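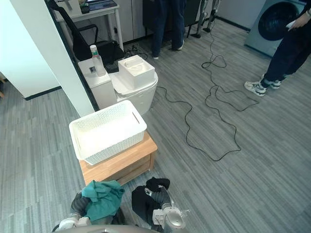 The basket comes first: Marisol Quintanilla on sorting other people's laundry

Marisol Quintanilla has been sorting clothes for a living, one way or another, for most of her grown-up life, and she is delighted when anybody wants to hear about it. "People will talk to you all evening about stain removers," she told me, pouring the coffee before I had my coat off, "and then they throw everything on the floor and wonder why laundry makes them miserable!"

These days she runs the wash-and-fold side of Gourlay, a small household help business she started with her friend Shona Halliday, and she teaches a short class every August for people who have just moved into a first place of their own. The very first thing she teaches (before detergent, before water temperature, before any of the little symbols on the tags) is where to put the basket.

"Up on something," she said. "A low cabinet, a bench, a sturdy box, I don't mind what. You want to drop things in without folding yourself in half every time."

She likes a plain white plastic basket with open lattice sides and a slot at each end for your hands. Wicker is prettier, she admits, and she has owned some lovely ones, but it snags knits and she has darned enough sweaters for one lifetime. And she wants the basket empty when you begin, right down to the smooth bottom, so that last week's lonely sock doesn't get mixed up in this week's business.

Then come the colors. Her class has two piles, and only two, which surprises people who grew up with five. Black and the deep shades go in one; everything else that isn't white goes in the other. I asked about something like teal, a color I have ruined more than once, and she put her cup down.

"Teal is a troublemaker," she said happily. "A pale, washed-out teal can go with your other colors. A strong new one, wash it by itself the first time, and then see what the water looks like. And never, ever let it sit damp on top of something light."

Black cloth gets its own small lecture, mostly on lint. She shakes out each piece as she picks it up, feels for pockets, and turns it inside out before letting go. It slows her down a little, and she has made her peace with that. Shona, who is quicker, still gets teased about the Saturday-night shirt that went through with a paper napkin in the pocket and came out looking as if it had been snowed on.

I wondered whether she sorts this carefully at home. She laughed for quite a while, and then offered me more coffee.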